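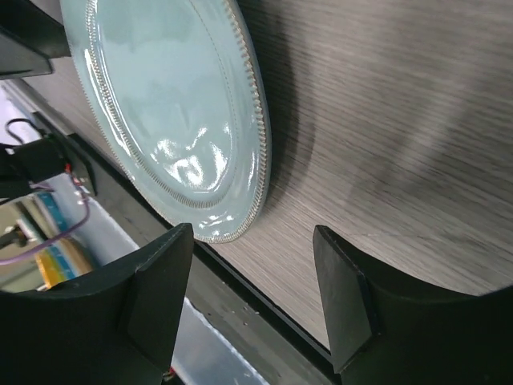 Sitthichai Mixed Plate Hire Set

Hire set of 60 mismatched ceramic plates for weddings, community lunches and afternoon teas. The set comes in dinner and side plate sizes. Colours and patterns vary, and we can't take requests for individual designs. If you need everything to match, see our plain white sets under Catering Basics.

The plates travel in two lidded crates with padded dividers. Each crate weighs 16 kg when full, so bring a trolley if you're parking on the street. Please keep the dividers in their crates, as the two are not the same size.
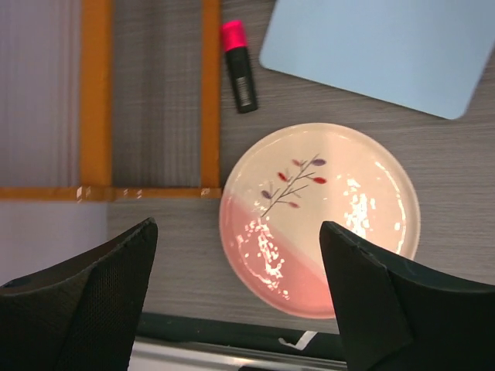
Glazed plate, off-white and salmon pink, with red and mauve leaves.

What you can serve on them

The dinner plates suit a main meal with sauce or gravy. The side plates are the right size for cake, bread or a scone. For soup, curry or anything served with a lot of liquid, add the Cundetov bowl set, which can be collected at the same time.

Do not put the plates in an oven, under a grill or over a food warmer. Some of the older pieces have metallic trim, so we ask that none of them go in a microwave.

Washing and return

Scrape the plates and rinse them in warm water before you pack them. We do the full wash here. Don't use scourers or bleach on the patterned pieces, and let everything drain well before it goes back in the crates.
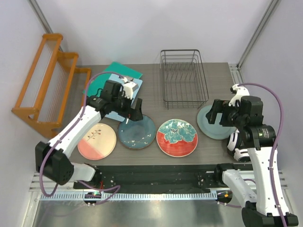

Damp plates mark the felt in the dividers, and we charge a cleaning fee if the felt has to be replaced. Chips and breakages are charged per piece from your deposit. Put broken plates in the bag provided and return them with the rest so we can check them off.

Booking

The hire period is two nights. Weekend orders are ready for collection from Saturday morning at the Undex storeroom, side entrance. Delivery is available within the town boundary and is quoted separately. Tablecloths, cutlery and urns are listed on their own pages.

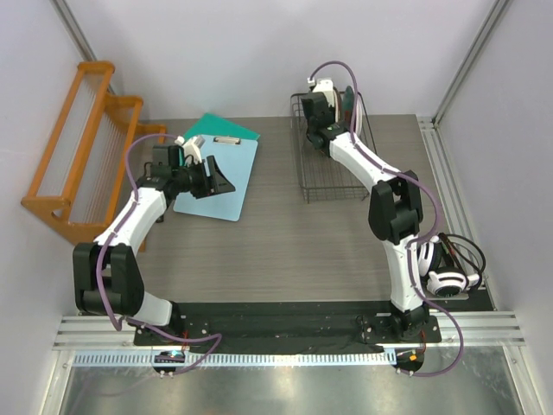

ULTPORT, July

The side plates have been restocked and the crates have new handles. Prices are unchanged. For bookings over the school holidays, contact Halima Kirui at the hire desk before paying a deposit.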